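Whiteboard
By Amirul Ngau
Last updated May

A whiteboard (also dry-erase board, markerboard) is a smooth, usually white surface for writing that can be wiped off. Used in schools, offices, hospitals, kitchens. Replaced the chalkboard in most classrooms, though not all.

Surfaces vary. Melamine is cheapest and stains soonest. Painted steel is a step up and takes magnets. Porcelain enamel on steel costs the most, lasts longest, also magnetic. Glass boards came later; magnets only if there is a steel sheet behind, and they need to be strong ones.

Ghosting is the faint writing left after erasing. Causes: worn coating, ink left on too long, wrong pen, dirty eraser. Alcohol cleaners lift most of it. Scouring pads make it worse, they scratch the finish and ink gets in to the scratches.
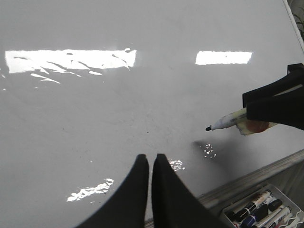 Glossy whiteboard with faint traces of old marker and ceiling light reflections.

Glare is the other common complaint. Gloss boards show up the ceiling lights, matte ones don't so much but are harder to wipe. Matte usually picked where a projector is used. Tilting the board slightly or moving it off the window wall can help.

Markers use pigment in a quick drying solvent, plus a release agent so the ink sits on top of the surface and doesnt bond. Permanent marker can often be removed by writing over it with dry-erase ink and wiping both off. Store pens flat, caps on.

See also: Chalkboard, Flip chart, Interactive whiteboard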